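Early Math Materials, Unit 4: Sorting and Classifying
Course handout, Claltdale Teacher Certificate
Instructor: Fredy Mamani

Read this before the October workshop. Bring it with you, along with the observation form from Unit 3. The reading from the Brenska packet goes with this unit, but only the first half of it.

What we mean by sorting

Sorting is putting things into groups by something they share. Classifying is the same work with the rule made explicit, either by the child or by the adult. A child of two and a half will often sort without being able to say what the rule was. You should not press for the rule at that age. Write down what the child did and move on.

The word for the thing being sorted by is the attribute. For plastic shape blocks the attributes are color, shape and, in some sets, size or thickness. Each attribute has values. Red, green, yellow and blue are values of color. Cube and cylinder are values of shape. Students in this course mix up these two words every term, and it matters when you write lesson plans, so please use them correctly on the assignment.

Attributes that pull against each other

A small set of blocks is better than a large one for a first lesson. Put out too many and the child builds with them, which is fine as play but gives you nothing to observe about sorting. The Nurnus school uses a basket of 18 for its youngest group and takes out fewer than half at a time.

Choose the blocks so that more than one rule is possible. If every red block is a star and every blue block is a cube, you can't tell what the child was paying attention to. Color and shape gave the same answer. You want at least one shape that turns up in two colors, and at least one color that turns up in two shapes.

The layout we will use in the workshop has seven blocks on a maple board. Red and green each come as a star and a cylinder, so those four blocks can be grouped by either attribute. The blue pair is a triangular prism and a cube. The yellow pair is a hexagonal prism and a rounded, arch-like block. Notice that some blocks of one color are already touching and others are apart. Children often take a touching pair as a group that has been made for them, and build the rest of the sort around it.

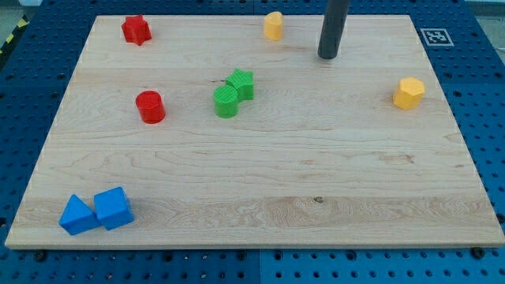
Wait: counting the layout

Check the number of blocks on your own board before the child sits down and again when you put the set away. Write both on the form.

Running the lesson

1. Place the board flat in front of the child, within easy reach. Light wood with a quiet grain works well under bright plastic.

2. Put the blocks down one at a time without naming them. Leave space at the sides of the board for groups to be made.

3. Say, "Can you put the ones that go together?" Then stop talking. Most beginners fill the silence too early.

4. When the child stops, ask, "How do these go together?" Point to one group only. Accept any answer, including no answer.

5. Mix the blocks and say, "Can you find a different way?" A child under four will usually repeat the first sort. Do it once and leave it there.

6. Finish by putting the blocks back in the basket together. Naming is fine at this stage -- "the red star, the green star" -- and it gives you a chance to use both attributes in one phrase.

What to write down

On the observation form, record the first block the child picked up, the groups in the order they were made, and any block left out. Leftover blocks are useful. A yellow hexagonal prism has no partner in shape, and a child who is sorting strictly by shape will leave it alone or ask about it.

Record the child's own words. If the child calls the hexagonal prism "the nut" or "the round one," write that. Do not correct it on the form.

Do not write "sorted correctly." There is no correct sort in this lesson. Write "sorted by color," "sorted by shape," "mixed rule," or "no rule seen."

Mixed rules

A mixed rule is when the child starts with one attribute and changes partway. A red star goes next to a green star, then the green star pulls in a green cylinder, and now the group holds two colors and two shapes. Each step made sense by itself. This is sometimes called chaining, and it is common up to age five. It is not a mistake to fix. Note where the change happened, since that is the part we will discuss in class.

Names of solids

Use the solid name when you mean the solid. A cube is not a square, although one of its faces is. A triangular prism is not a triangle. With children you may say "block" and let the solid names come later. In written work for this course, use the solid names throughout.

Assignment

Run the lesson with one child and fill in the form. Then write one page on the sort you saw, using the words attribute and value. Students placed at the Su site should use the board and basket in the back cupboard and return them by 3 in the afternoon, when the older group needs the shelf.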